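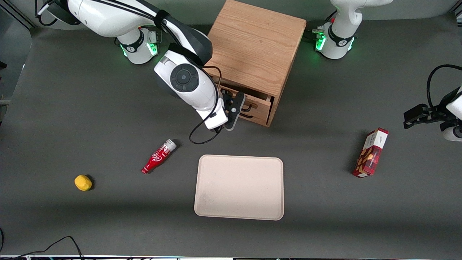
The Rule About Drawers

4 min read

Rule 9 was my favorite, and I'll tell you why, even though my sister says no grown person should have a favorite safety rule.

I started at Clustden in January, on the night desk, when the rulebook was 241 pages and smelled like a new car. Rule 9 said: "An arm shall open a drawer as if someone were asleep in the next room." That was it! Every other rule had a number in it, a force or a speed or a distance. Rule 9 had a sleeping person.

The inspectors from Plimex hated it. How do you test that, they wanted to know. So my boss gave me a cabinet, two arms and 10 nights to turn it into something you could measure.

The first night I wrote down speeds. Too slow and the drawer stuck, then jumped. Too fast and whatever was inside rolled to the back with a clunk. I lay down on the floor of the next room with my coat over me and listened through the wall. Clunk. Clunk. Then, some 80 tries in, one long soft slide, and I laughed out loud in the dark.

By the fourth night I had limits for the pull and limits for the push. I had a line saying the second arm stays back until the first one lets go. I loved that line – it was just good manners, written down. I added a check for the handle, too: touch, wait, then close the fingers.

On the last night the woman from Plimex came to watch. I gave her my coat and showed her the spot on the floor. She looked at me for a while, and then she took off her shoes and lay down.

I started the run and sat with my hands in my lap. When it was over I went next door with the form for her to sign.

She was snoring. I left the form by her shoes and went to make us some coffee.

Last updated 2020-11-12

36 shares · 9 comments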